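Filed under: Home & Closet > Laundry Without Tears

How to Wash a Wool Sweater by Hand and Still Have a Sweater

I once turned a perfectly good pullover into something that would have fit a large cat. It took one warm cycle and less than an hour. The sweater was from Vestine, it was the nicest thing I owned, and I still keep it in a drawer as a warning. Since then I've washed all my wool by hand, and nothing has come out smaller than it went in.

Before anything else, read the care tag. If it says dry clean only, you can gamble, but don't write to me afterward. If it says machine washable, you have a choice, and I'd still use the sink for anything you'd be sad to lose.

What you need

A clean sink or a dishpan. Two big towels. Wool wash, or a mild baby shampoo with no conditioner in it. A tape measure. A flat place where the sweater can lie for a day or two without somebody sitting on it.

I use the Testar wool wash, mostly because the shop on Brustedgate keeps it by the register and I am weak. Any gentle one will do. Skip regular detergent, and skip bleach so completely that you forget the word.

Step 1. Measure it dry

Lay the sweater out and measure across the chest, down the body and along one sleeve. Write the numbers on paper. You will be sure you can remember them. You can't, and a wet sweater will happily lie to you about its size.

Step 2. Soak

Fill the sink with cool water, add a teaspoon of wool wash, and swish it before the sweater goes in. Turn the sweater inside out and push it under until the bubbles stop. Then leave it alone for ten minutes. This is the hard part for people who like to feel they are doing something. Rubbing is what turns wool to felt, so go make toast.

Step 3. Rinse

Drain the sink with the sweater pushed to one side, so you aren't blasting it with the tap. Refill with water at the same temperature and press gently. Do it again if the water looks soapy. A big jump from cold to warm at this stage can do as much damage as the machine.

Step 4. Get the water out

Lift it with both hands underneath, the way you'd lift a sleeping toddler. A heavy knit holds an absurd amount of water – I weighed one before and after, and it had gone up by nearly 700 grams. Hang that from the shoulders and you'll have a dress.

Spread it on a towel, roll the two up together like a jelly roll, and kneel on it. Do not wring. Swap in the second towel and kneel again.

Step 5. Dry flat

Pull the sweater into shape on a mesh rack or a dry towel, using the numbers from Step 1. Nudge the ribbing together at the cuffs and hem. Keep it away from radiators and out of strong sun. Flip it after 8 hours or so, and expect a thick one to need two nights. My old Zieliński cardigan took three, in November, in a bathroom with a window that doesn't shut.

Step 6. Fold it

Once it's dry all the way through, including the armpits (check the armpits), it goes in a drawer. Hangers leave little horns on the shoulders. Any bed will do as a folding table.

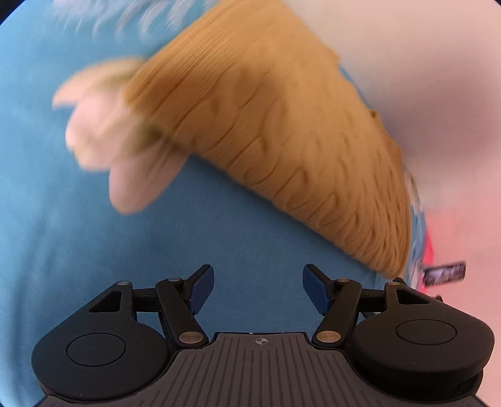
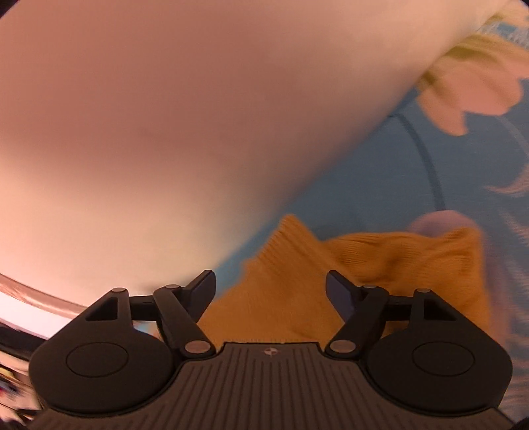
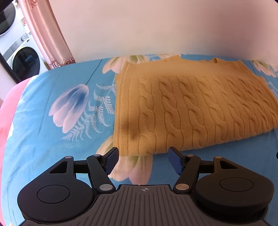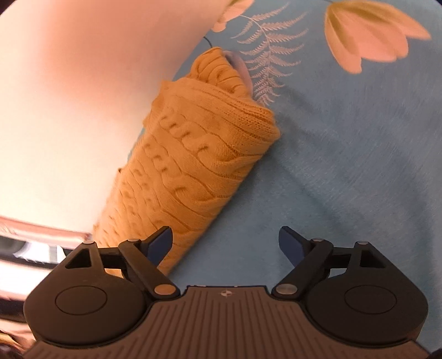 How you fold matters less than the internet would like. Sleeves in, sides in, bottom up, done. Thin merino can go in thirds and stand on its edge in the drawer. Thick knits don't care for that. For something chunky, like the yellow cable knit on the flowered sheet, a long, soft bundle is fine, and it keeps a hard crease from landing across the front. Put the heaviest ones at the bottom of the pile.

If it shrank anyway

Soak it in cool water with a good squirt of hair conditioner for half an hour, squeeze it out, and stretch it slowly toward its old measurements while it's damp. Pin it to a towel and let it dry that way. You may get an inch or two back. Felted wool won't come back at all, but it does make a decent pair of mittens.

How often to do all this? Two or three times a season, if you wear a shirt underneath. Air it by an open window in between, and deal with spills when they happen, using a damp cloth and some bad language.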